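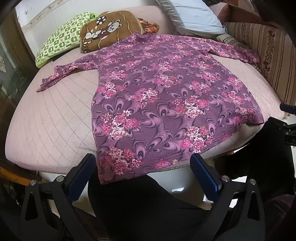

Slide 1. Teaching by hand: folding clothes in real homes

Thanks for having me. I work on the data side of the Hamine project at Rireo. My job is to get people to show a robot how to do housework, and then to work out which of those showings are worth keeping. I have 15 minutes, so I will stick to one task, folding, and leave questions for the end.

Leave the first slide up for this part. A long purple floral garment, sleeves out, spread on a quilted bed, and the grippers down at the hem. Most of what I want to say can be said about this one piece of clothing.

Slide 2. Two ways to show a task

Remote control first. The operator sits at a station and drives the arms. What gets recorded is what the robot really did, with its own joints and its own limits. The trouble is speed and place. Our remote station at Drileck weighs too much to carry up a flight of stairs, and a new operator needs a couple of days before the folds look like folds.

Hand-held second. The person holds a gripper in each hand and does the job directly. The camera sits on the gripper, so the recording is from the tool's side. New people are useful within the first hour. The cost is that a person's wrist can go places an arm can't, and you only find that out on replay.

We use both. Hand-held for variety, remote control for the last stretch of training on the actual machine.

Slide 3. Why we left the lab

In the lab we had one table, flat and gray, at a good height. The policy trained there did well there. Then we took it to the test apartment in Endale and it failed on the first bed it saw.

Point back to the first slide. The cover is pale pink and quilted, with stitched curves and diamonds, so there are lines everywhere that have nothing to do with the cloth being folded. The hem has its own lines of stitching. Cushions and pillows sit right behind the collar. One corner of the hem hangs over the front of the bed. A table gives you none of this.

(Pause here. People usually want to look at the slide.)

Slide 4. What we ask people to do

Keep the instructions short. We started with a sheet of 10 rules and cut it to these:

Spread the garment before the first fold.
Open the grippers fully before going in for an edge.
Take the hem close to the corners.
Lift, move, set down, let go. Finish one before starting the next.
If you miss the cloth, go back and try again. Don't stop the recording.

The last one matters most. For the first month we threw out every recording with a missed grasp in it. The robot then had no idea what to do after a miss, and it misses a lot. Now we keep them.

Slide 5. Where hand-held goes wrong

Reach. People lean over the bed to get at a sleeve. A fixed arm can't lean. We now check each recording against the arm's reach and drop the parts that fall outside it.

Speed. People fold faster than the arm should move. We slow the playback, which works for carrying cloth and works badly for flicking it flat. We ask people not to flick.

Sleeves. Long narrow ones bunch up and twist at the cuff. Some people straighten them first, some fold straight over them. Mixed habits in the same set confuse the policy – pick one and write it down. We picked straightening.

Slide 6. Results so far

On the lab table, nothing much changed. On beds, the policy trained with home recordings finished 58 percent of its folds without help. Trained on lab recordings only, it finished so few that I left the bar off the chart.

Be clear about the limits. These are shirts and long tops. No fitted sheets, no coats. The count is ours, and "finished" means the garment ended up in a rectangle that a person would put in a drawer.

Slide 7. What's next

More beds, more floors, more sofas. We also want a short remote control session after each home visit, on the same garments, so the two kinds of recording can be compared piece by piece. Hamine has the arm time booked from February.

If anyone asks about sharing the recordings: the folding set first, after we finish checking it for faces and papers with names on them.

Questions.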